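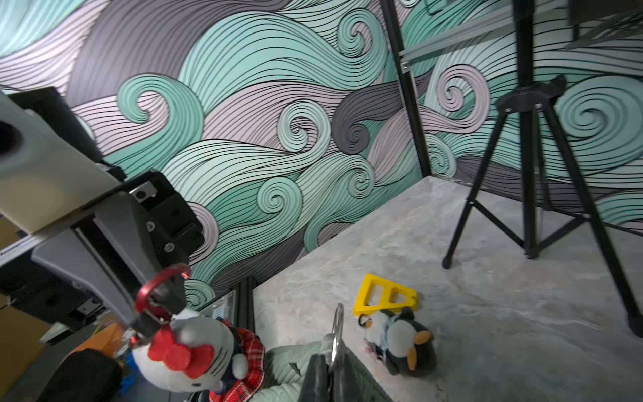 I moved the household backups off the old Fadus box in May and have now had enough months with the replacement to write up the settings. Most of this is for my own reference, as I will have forgotten all of it by the next time a disk goes.

The Fadus unit had two disks in a mirror and a web panel that stopped getting updates years ago. It still worked. What pushed me to replace it was a restore test in which 23 files out of 2,896 came back with the wrong checksum. The mirror had copied the bad blocks faithfully to both disks, and the panel reported everything as healthy throughout.

The new machine is a second-hand Rumach mini tower with a plain Linux install and no panel at all. File system checksums are on, and a full scrub runs on the first Sunday of the month. The last one took 161 minutes, which is slow, but it finishes before anyone is up.

Snapshots are taken nightly and kept for 21 days. I started with hourly ones and dropped them after a fortnight, having never once used one. If I delete something by mistake I either notice at once, when it is still in the bin, or a week later.

The off-site copy goes to a disk at my sister's house over an encrypted link. Two things caught me out there:

The first sync should be done with both machines on the same desk. I tried it over her broadband and gave up on the third evening.

The remote disk was set to sleep after ten minutes, and the sync script treated the wake-up delay as a failure. Raising the timeout to 90 seconds fixed it. Nothing in the log mentioned the disk — it only said the path was missing.

Power draw is a little higher than before. I have not measured it properly and the plug-in meter I own is not much good at low loads.

Still to do: move the photo folders to their own dataset, label the cables, and find out why the Rumach's fan runs at full speed after a warm restart. A cold start clears it every time, so I suspect the firmware.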